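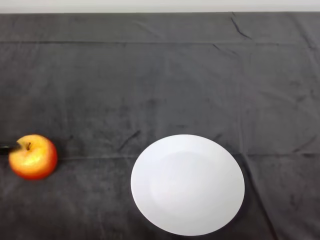
Miroslava Karpenko told us at the July planning meeting that she'd believe in a robot on the fruit line when it could handle an apple without leaving a thumbprint. Fair enough! Well, the Dukholm arm has been at Hernstead since the start of April 2018, working on apples and plates, and the bruise bin is a lot emptier than it used to be.

What we like best is what's happened to the early shift. Plating used to tie up 9 people from the moment the doors opened, all of them bent over the same bench (ask anyone's lower back). Now 5 stay on plating and the others have moved over to the prep kitchen, where they'd been asking to go for ages. No one's hours were cut, and the new Sestura menu finally has enough hands behind it.

The arm did 884 plates in its first week and 1498 in its second. It's still slow with pears, and somebody has to step in when the stems tangle, so the training sessions are open to both shifts. Put your name on the sheet by the Kuzmenko ovens if you'd like a turn at the controls. It's great fun!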